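Datasets / Claltetti / Offcuts / README

Mar 19, 2025, by Leanne Birkett

2 comments, 163 shares

Claltetti Offcuts: read this before you use it

The Offcuts set holds 1,196 pick attempts from the wiring area at Hotton. A gripper goes after bits of wire on the floor, and each attempt has a wrist camera view, the gripper position and a label for how the pick ended. The Clumley office asked for a README. They may have wanted a cheerier one.

What it was sold as

The pitch to the crew was that sweeping up wire is dull, hard on the knees and a poor use of a qualified person. I agree about the knees. Before the trial, the apprentices did the floor at the end of each shift and it was done before the kettle boiled. Now one of them stays beside the arm to reset it, and that person still has a broom.

Labels

held: the wire left the floor and stayed in the grip
dropped: it left the floor and came back down
missed: the fingers closed on nothing
stopped: a person stepped in

Please don't fold "stopped" into "missed". Management's summary did, and it made the labour vanish from the numbers. Every "stopped" row is somebody putting down their own work to walk over.

Labelling was done by the people who work the floor, on paid time. That took some arguing. Escobar, who ran the trial, first wanted it done over lunch.

Known problems

Tangles are labelled as one item, even where several wires are knotted together. A grip on a loose tail counts as "held" if the rest comes up with it. I think that's generous.

Glare off the floor washes out part of some views. We left those in.

It all comes from one site. I wouldn't trust it on carpet, grating or painted concrete, and I'd be wary of anyone who does.

What changes for people

No jobs have gone so far. The trial is up for review in May, and the target on the whiteboard is 2,000 attempts, with no target for how many hours it gives back to anyone. I've asked for one twice. If you publish results from this set, please report the minding time next to the success rate. The column is called attend_sec and it is filled in for every row.

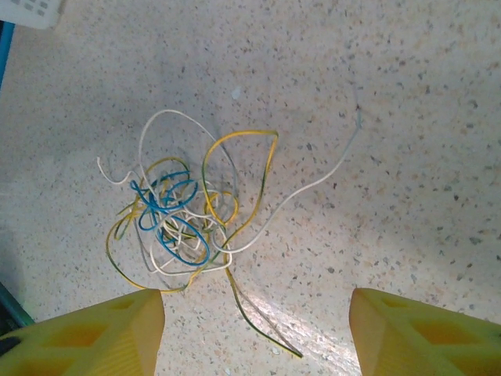
Corrections go to me at the Hotton bench. If you relabel anything, keep the original column so the crew can check your calls against theirs.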